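4.2 Surface wear and the choice of finish in shared dining tables

The second group of interviews was about the finish of the tables. In the first group (Section 4.1) the residents spoke mainly of height and of the distance between the seats, and the finish was mentioned only in passing. When we asked for it directly, almost every household had an opinion, and often the opinion was strong.

Sindthorpe was built in 1948 as housing for mill workers, and the common dining hall has been in use in every year after that. The older tables were varnished with a high gloss. According to the housing association's own records, the gloss was renewed each April until the practice became too expensive. The residents who remember this period described the tables as "shining" and "cold to the arm", and two of them said that the colour of the wood was hard to see under the lamps. In Plusby, where the hall is newer, the tables were oiled from the beginning and never varnished.

We interviewed members of 29 households in Sindthorpe and 23 in Plusby. The difference between the two places was smaller than we expected. In both, people preferred a matte surface for eating and for handwork, and a glossy one for occasions with guests. A typical answer from Plusby was that a matte table "forgives you", by which the speaker meant that small scratches do not catch the light. In Sindthorpe the same idea was expressed with the word "quiet". We have kept these words in our coding, as they did not translate well into the categories of the earlier Uçar survey, which uses only "dull", "medium" and "bright".

The Uçar survey has more than 1100 answers and remains the largest source on household furniture in the region. Its weakness for our purpose is that the wood itself is not recorded. A dull surface on a dark table and a dull surface on a pale table are counted together, although our residents judged them quite differently. Pale wood was connected with cleanliness and with morning light. Dark wood was connected with grandparents, and also with dust, which was said to show sooner.

Grain was a further point. We had not planned to ask about it, but it came up so often in Sindthorpe that we added a question before the work in Plusby began. Residents separated "straight" grain from "running" grain, and the second was the favourite in both places. Figure 5 gives an example of a pale top with running grain and a matte surface.
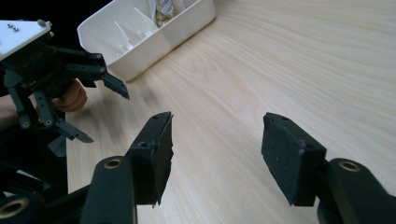
Plusby, 9/30/22

Figure 5. Pale tabletop with fine grain in long curves and slightly darker streaks of tan.

It should be said that a preference in an interview is not the same as a purchase. The Hundeo catalogue, from which both associations order their replacements, offers pale tops only in the two higher price groups. In Sindthorpe the last order was for dark tops, and the reason given to us was the price alone. Several residents were not aware of this decision - they believed that the dark tops had been chosen to match the old ones.

The question of cost, and of who is asked before an order is made, is treated in Section 4.3.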